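Search this site Go

Two-arm cell going in, what happens to the bench staff?
Posted by R. Tennant, Mernstead, February

We do small component handling at a site with 70 people, 2 of them on my bench. Management wants a pair of arms on the table to take over the pick and place onto the pad. So far we only have the simulation to look at. It runs without faults, but all the questions from the bench are about the job, and I have no good reply to them. Who clears a stoppage? Does the rate go up for whoever is left? The supplier quotes 172 placements an hour.

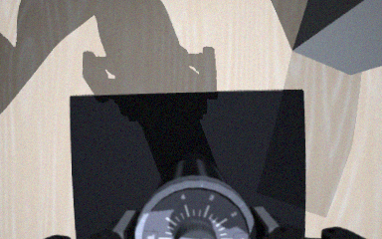
The other point is inspection. At present the person placing the part also looks at it, and that check is written down nowhere. I would like to hear from sites that have already done this.

Facundo Ocampo
We changed over at Runavcombe. Manual placing stopped and three other tasks appeared: loading, clearing stoppages and checking parts. None were in the job descriptions, so for the first months they went unpaid as extra duties. Get them written and graded before handover. Put the inspection step in as its own operation with its own time. Ours takes 60 seconds a tray and the planners had allowed nothing.

Do not take the hourly figure from the simulation as a staffing figure. It leaves out refilling and shift change. Let the bench staff go through the layout as well. Mine asked where a person would stand to reach the far side with both arms mounted, and the plan was changed as a result.

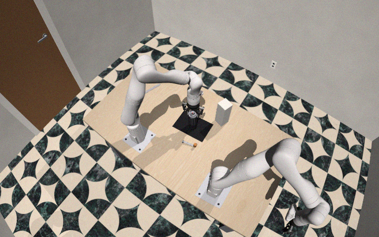
Simulated cell, two arms on opposite long sides of the table.

Filter
Depends on the contract. Ask your union rep.

M. Dacre
Agree with the first reply on grading. I would add training on the stop and restart procedure for everyone on the shift, including Saturday cover. We trained one operator per shift, and when she was on leave the cell stood idle until the supplier rang back.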